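[welitz-users] Re: segmenting cloth inside a shiny drum

Gwilym Wynne wrote to the list, in November, 11:40 pm:

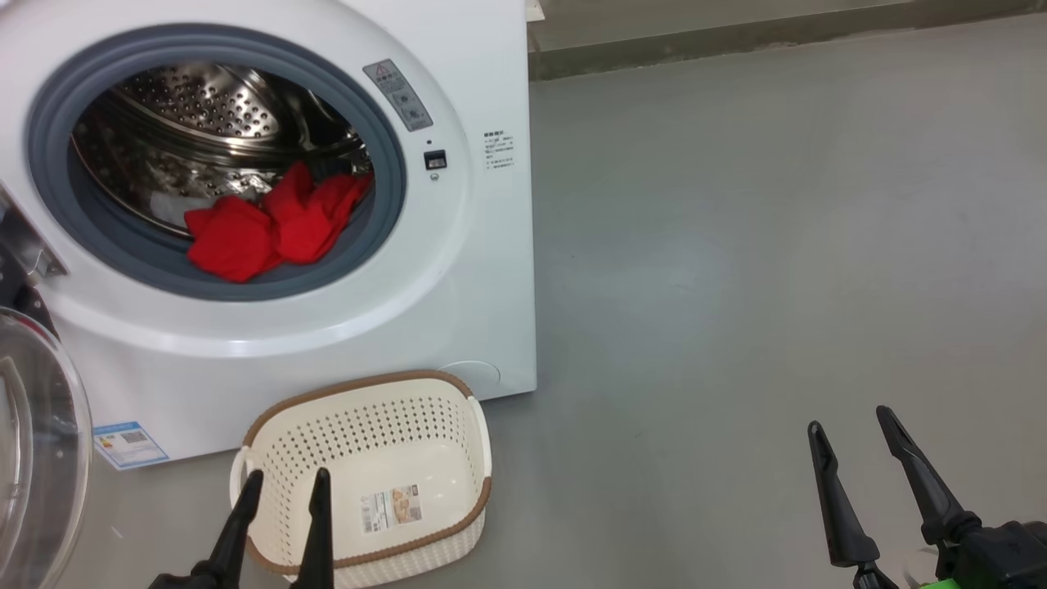

Head view with both arms waiting, red laundry at the drum opening, basket in front.

Hi all, and thanks Gerasimos for the nudge, because I've been sitting on this for too long and it's finally in good enough shape to share!

Quoting the earlier message so people don't have to dig through the archive:

> From: Gerasimos Michailidis
>
> We have the washer unloading task running under Welitz with the stock
> planner and the stock cloth segmenter. The arms are fine. Perception is
> killing us. The drum is stainless steel and mirrors whatever is in front
> of it, so the segmenter keeps giving us "cloth" on the back wall of the
> drum. Then the planner picks a grasp on a reflection and drives the
> fingers into metal until the force limit trips.
>
> Two questions. Has anyone got a filter for this that doesn't need a
> second depth sensor? And what are people using for the collision model of
> the rubber gasket? We treat it as rigid and the planner refuses half of
> the reasonable grasps.
>
> Gerasimos

Yes to the first one, and a half-baked yes to the second.

The view up top is the kind I tune on. The red pieces at the front of the opening are the easy part, any color model will find those. Look past them though. There's a pale cloth inside the drum to the left, partly hidden by the red, and it sits against metal that goes from bright silver to nearly black over a very short distance. There's also a small dark bit of fabric behind the upper right of the red that blends right into the shadowed steel. If your filter is too eager it throws both of those away along with the reflections, and then you declare the drum empty and close the door on somebody's sock.

What I ended up with is a small node called Fillora. It sits between the segmenter and the grasp sampler and does this:

1. Fit the opening as an ellipse from the gasket. The folds give you several nearly concentric edges, so take the innermost one that closes.
2. Fit a cylinder behind that ellipse, using the drum diameter from the config file.
3. For every cloth mask, compare its depth with the cylinder wall. Masks on or behind the wall get marked as suspect. They are NOT deleted.
4. Look for perforations inside each suspect mask. Rows of small round holes showing through a "cloth" region are a very good sign you're looking at bare drum.
5. Move the head a little, run it again, and keep only the masks that move the way a real surface at that depth should.

Step 5 is where nearly all the gain comes from — I tried hard to avoid it, and every version without it was worse. It does cost you time. On our machine the whole node takes 34 ms per pass, plus the head motion.

I replayed 600 logged grasp attempts through it. With the stock segmenter 2151 masks came out labeled as cloth, and a painful number of those were on the drum wall. With Fillora in the loop, only 3 of the selected grasps landed on a reflection. All of those had the head move disabled by a config mistake of mine, so I'm pretty happy!

Now the gasket. Don't model it as rigid. We split the opening into two collision bodies: the molded front ring, which is hard and stays hard, and the rubber, which goes in as a soft zone with a cost attached. The planner may push a finger into the soft zone but it pays for every millimeter. Cloth draped over the rubber is a perfectly good thing to grab, and with a rigid model you can never get a fingertip under it. My cost curve is just a straight line I picked by eye, so if anyone has real numbers for how far you can press before the force reading gets silly, please send them.

Two smaller things. The basket needs its own model too. Ours has handles on the short sides and the Dimitriou mesh pack only ships baskets without any, so the release pose kept clipping them. I made a box for each handle and moved on. And if the open door is at the side of your view, mask it out early. It's clear plastic or glass depending on the washer, the depth through it is garbage, and the cylinder fit will happily chase it.

The code is on the Cola branch for now, under perception/fillora. Build it with the normal flags. The launch file still has my drum diameter in it, so change that first or step 2 will be nonsense.

Gerasimos, could you run it on your logs with the debug overlay turned on and post a few of the suspect masks? I'd love to see what it does with patterned fabric, I have hardly any of that in my set. Next on my list is the stopping rule, meaning when to believe the drum is empty. Right now I ask for two clean looks from different head poses and that feels too weak for dark socks.

Cheers,
Gwilym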